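How a Robot Arm Learns to Pick Up Toys

A robot arm does not know what a toy is. It does not know where the table is either, or how hard to squeeze. Someone has to build the arm, and then someone has to teach it. Sometimes those are the same person.

Siham El Khatib builds robot arms in a shared workshop called Bombridge. A shared workshop is a place where people pay a little each month to use the tools, the benches and the computers. Siham started her newest arm in April. She calls it Zamurby.

What is a robot arm made of?

Your own arm is a good place to start. Hold it out in front of you. You can bend it at the shoulder, the elbow and the wrist. Those are joints. The stiff parts between them are held up by bones.

A robot arm has joints too. Inside each joint is a motor, which is a machine that turns when electricity runs through it. The stiff parts between the joints are called links. If you turn one motor, everything past that joint moves along with it, the same way your hand moves when you bend your elbow.

At the end of the arm, where your hand would be, there is a tool. Some robots have a paintbrush there, or a suction cup. Zamurby has a gripper.

How does a gripper work?

A gripper is a very simple kind of hand. Siham's has two fingers. They move toward each other to close and away from each other to open. One motor moves both fingers at the same time, through a set of bars joined with pins.

The flat parts at the ends of the fingers are called pads. They are the parts that touch the toy. The bars are arranged so that the pads stay facing each other as they close. If they tipped like the blades of scissors, a smooth toy could squirt out, like a wet bar of soap.

You can feel the difference yourself. Pick up an eraser with the flat parts of your thumb and one finger. Now try it with just the tips of your fingernails.

Why practice on a computer first?

A real arm can break things. If the program has a mistake in it, the arm might push down into the bench and bend a link or burn out a motor. So before Siham lets a new program run on the real arm, she runs it in a simulation.

A simulation is a bit like a video game that follows the rules of the real world. The computer knows how heavy each thing is, how slippery it is, and which way is down. There is a copy of the gripper in the simulation, and there are copies of objects for it to reach for. If the copy crashes into the table, she presses a key and starts again.

The computer at the workshop can run 3,000 practice tries in 90 minutes. Doing that many with the real arm would take days, and someone would have to keep putting the toy back.

What does the robot practice on?

Siham picks objects with different shapes. A plain block is easy because its sides are flat. Things with bumps, curves and thin parts that stick out are much harder, and those are the ones she spends the most time on.

Look at the caterpillar in the next picture, which comes from a simulation. Its body is made of rounded folds, and it has thin spikes. Where would you put the two fingers? The spikes are narrow, so they would be a poor choice. The thick middle of the body gives the pads more to press against.

The book has a very different shape. It is wide and flat, and a gripper has to come at it from a different direction, perhaps by one edge. 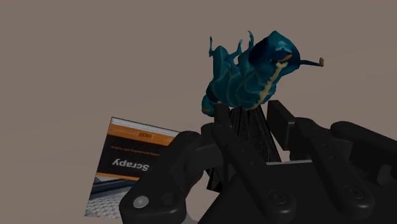 How does it know if it did well?

After each try, the computer checks the result. Is the toy off the table? Did it stay up for 2 seconds? If so, the try counts as a success. If the toy slipped or was never touched, it counts as a miss.

The program changes a little after each batch of tries. It does more of what led to a success. This is called learning, although it is slower than the way you learn. You might need to drop a toy only once or twice before you hold it differently.

When does the real arm get a turn?

When a program does well in the simulation, Siham copies it to Zamurby. She starts with the motors turned down to a slow speed and keeps one hand near the stop button. The stop button is big and red, and it cuts the power to every joint.

The real arm usually does worse than the copy at first. Real toys are dusty or a little squashed. Real motors get warm. Siham writes down what went wrong, changes the simulation to match, and runs the practice again.

Words to know

Joint: a place where an arm can bend or turn.

Link: a stiff part between two joints.

Gripper: a tool on the end of a robot arm that can hold things.

Pad: the part of a gripper's finger that touches the object.

Simulation: a computer copy of something real, used for testing.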